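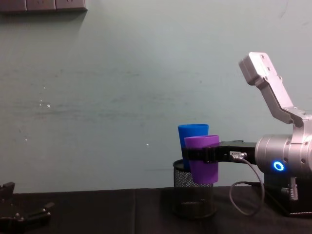
The Skulex Bench Pair: two arms for the fiddly little jobs

Hi, I'm Bontu Adugna, and I've been selling and setting up bench equipment long enough to know what people ask me first. It's always "who loses their job?" So let me start there.

At Biltwood we put a pair on the kitting bench back in March. Etenesh Endale used to sort and set out small items there for her whole shift, and her wrists were killing her by lunch. Now she runs the bench! She shows the arms a new job, checks the trays, and sends back anything she doesn't like. Same pay grade at first, then a better one (she asked, and good for her).

It wasn't all smooth. Deok-su Song on the late shift hated it for the first few weeks – he said he felt like he was babysitting. We moved him to setups and he's a lot happier, but I'd talk to your people before the crate shows up, not after.

What it does well

Cups, pots, pen holders, small boxes, the everyday stuff. Each arm has a two-finger gripper, and the arms clamp to the edge of a normal table, so you don't need to drill anything. I like a plain dark cloth under the work, it cuts down on glare and things don't slide around so much.

What it doesn't do well

Floppy bags. Anything greasy. And it's slower than a quick pair of hands, so if speed is all you're after, give me a call and I'll talk you out of it.

Ordering

Bench Pair, both arms with clamps and cables: part 707
Spare gripper fingers, set of 2: part 143
Cable tidy kit: part 125 (get this one, loose cable loops drive me nuts)

Setup and a half day of training are included. Duangjai Thammasiri does most of the training and she'll stay late if your second shift wants a turn too. Ask for her or me at the Adugna front desk.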